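Ruvitz Handheld Grasping Study: Frequently Asked Questions

Last updated 25th July

These are the questions we get most often about the Ruvitz method and the results we've released so far. If yours isn't covered, leave a comment at the bottom of the page.

What is the Ruvitz method?

It is a way of teaching a robot arm to handle objects by recording people doing the same job with hand-held grippers. The person holds the gripper, a camera on the gripper records what happens at the fingertips, and a policy is trained on the recordings. No robot is needed while the demonstrations are being made.

What did you set out to test?

Whether a policy trained only on hand-held demonstrations could carry over to an arm in a different room without being retrained. We also wanted to know how much the shape and surface of the object mattered. Most of our early trials used moulded plastic parts, which are easy to grip and told us very little.

How many demonstrations are in the set?

The current release has 1324 demonstrations. All of them were checked by a person before training. Clips where the gripper camera was blocked for most of the task were left out.

How many grippers does each operator use?

We use 2, one for each hand. Some tasks can be done with one, but we record both streams regardless so the files all have the same layout.

Which objects do you use?

Ordinary things from homes, offices and sheds. We picked them for how they behave between two fingers, and cost didn't come into it much. The main groups are:

1. Rigid blocks. Painted timber is the usual choice. The faces are flat, but the paint is uneven and the pads don't meet it the same way every time. The finger pads should sit flat on opposite faces before the block is moved.

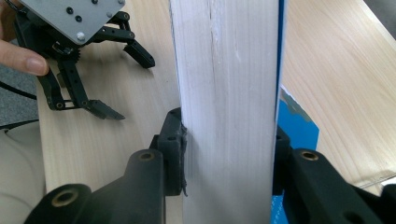
2. Books and paper goods. Paperbacks are the hardest things in the set. The cover can lift away from the pages, and a policy that closes on the cover alone will peel it back and leave the rest behind. Operators are asked to come in at a corner with one finger on either side. Covers are in several languages, and the policy is given no text labels. 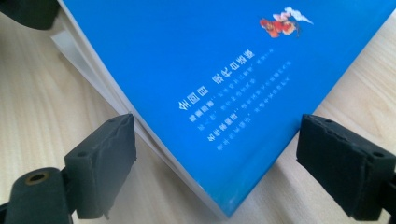 Blue paperback on the table, with a gripper finger either side of the near corner.

3. Soft goods. Tea towels, socks and cloth bags. These are in the training set but we haven't reported results on them yet.

Do worn finger pads affect the results?

Yes, a little. We compared new pads with pads that had gone ragged at the top edge. Success on blocks didn't change. Success on books dropped, mainly on thin ones. We now write down the state of the pads at the start of each session and include that note with the data.

What was the main result?

We ran 100 trials on blocks and 100 on books, using an arm the policy had not seen. Blocks were reliable. Books were noticeably worse, and most of the failures came at the moment of closing. Full tables are in the Damar report, including the trials we stopped early.

Does the Damar controller have to be used?

No. Damar is what we run in our own lab. Any controller that takes fingertip position and opening width should work, though you will need to redo the timing calibration. Skipping that step is the most common cause of late closing.

Can I use the data in my own work?

Yes, for research and teaching. Please cite the release version, as the clip numbering changed in July and older numbers won't match.

Why is there no force sensing?

Cost and weight. Operators get tired sooner with a heavier gripper, and tired operators give poor demonstrations. The Baptiste follow-up will add a light sensor to one finger so we can compare the two.

Comments

gripfan_wa: Is the pad foam a standard thickness? Ours wears through at the corner well before the middle.

Ruvitz team: It varies by batch. We'll add the measurements to the parts list.

tealbench: We had the same trouble with paperbacks. Slowing the last part of the close helped with thick ones, did nothing for thin ones.

mkr22: Are the stopped trials counted as failures in the tables?

Ruvitz team: Yes, all of them.

Related

Damar report: results by object group
Timing calibration for hand-held grippers
Baptiste follow-up: adding a fingertip sensor
Runditmont tabletop set: release notes
Checking and trimming demonstration clips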